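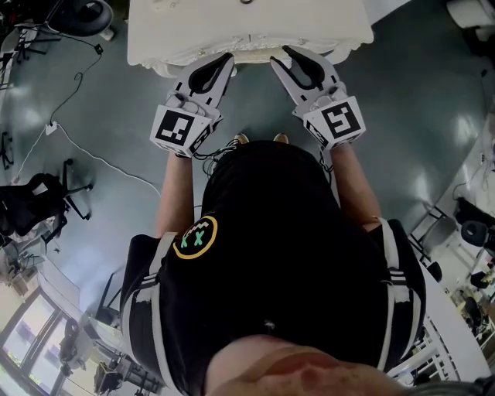
White carved cabinet on a dark gloss floor – keep, paint or sell?
Furniture and Floors > Painted pieces

kettlewick
Joined: January
Posts: 294

We've got a white cabinet with a scalloped carved trim along the bottom and a dark ring handle on the front. The floor is a glossy dark teal green. My other half says the two don't go together and wants the cabinet painted to match. I'd sooner leave it. Has anyone painted something with this much carving on it?

Dunnock_7
Posts: 915

Leave it white. A pale piece on a dark floor is fine, and it's easier to find in the evening. I did a carved sideboard in Drateder eggshell and the paint filled the grooves. Took me two weekends with a cocktail stick to get it out again.

moss lane
Posts: 3,000

Disagree. Thin the first coat and use a small round brush and you won't fill anything. The handle wants to come off first. I'd go a shade lighter than the floor, or the bottom edge will disappear.

kettlewick

The bottom edge is the bit I like, so that puts me off.

Dunnock_7

There you are then. Spend the money on the cables instead. You've got a white one running right across the floor from the power strip and it shows up more than the cabinet does.

kettlewick

Fair. The desk chairs are in there as well, so it's a working room and the sockets are in the wrong place. Is stick-on trunking any good on a gloss floor?

ferrybank
Posts: 1,000

Not in my experience. I used Kidel strip on painted boards and it lifted the paint when I moved it. Run the cable round the skirting, even if you need a longer lead.

moss lane

Ivent do a rubber cover that just sits on top, no glue. It does slide a bit if you catch it with a chair wheel.

ferrybank

Then it's a trip hazard. Skirting every time.

kettlewick

I'll measure up for the skirting on Sunday. Cabinet stays white for now. Can I clean the carving with sugar soap, or is that too strong?

Dunnock_7

Weak mix, soft toothbrush, wipe it off straight away. Try the back first.

moss lane

Sutter wood soap is gentler. I still think you should paint it.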